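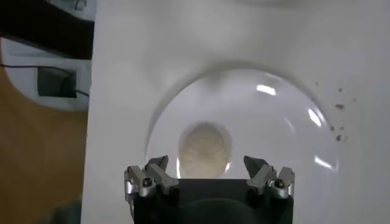
Wrist camera view, gripper open in front of the glass dome. Collecting examples for Korko this week.

1/ Some notes from our work in Wirnunholm, for people who asked how we gather the examples. Korko is our small learning system. It learns only from what a person shows it by hand, so every example begins with one of us holding the controller.

2/ Transparent things are the hard chapter. With cups and boxes we reached 1,250 good examples quite fast. With glass we have 403, and I am less sure of them.

3/ The trouble is the edge. On a white surface the rim of the dome is only a faint grey ring, and the bright reflections are much stronger than the rim. A person knows which is glass and which is lamp. The model must learn it from many views.

4/ And what is inside looks a little blurred through the curved glass. In this one it is the beige ribbed thing. We label it "object under cover" and nothing more. Before, each of us wrote a different name, and cleaning the labels took me most of October.

5/ My rule for the operators: approach slowly, stop before contact, then continue. The stop makes the example longer, but it is easier to cut afterwards.

6/ We keep the failed tries also. They go to a separate folder with one word for the reason - slip, touch, late, other. "Other" is too big at the moment, I know.

7/ Somebody asked if we wipe the table between tries. Not always. In the first set from Kosura everything was very clean, and the model became nervous from any crumb. Now small dark specks may stay where they are.

8/ The goal is 2,000 with glass before we train again. On a good day two operators make 100, on a bad day the half.

9/ Next I will write about how we check the labels in Hutchins, our viewing tool. It is slow to open but I like it. Questions are welcome, I answer in the evening.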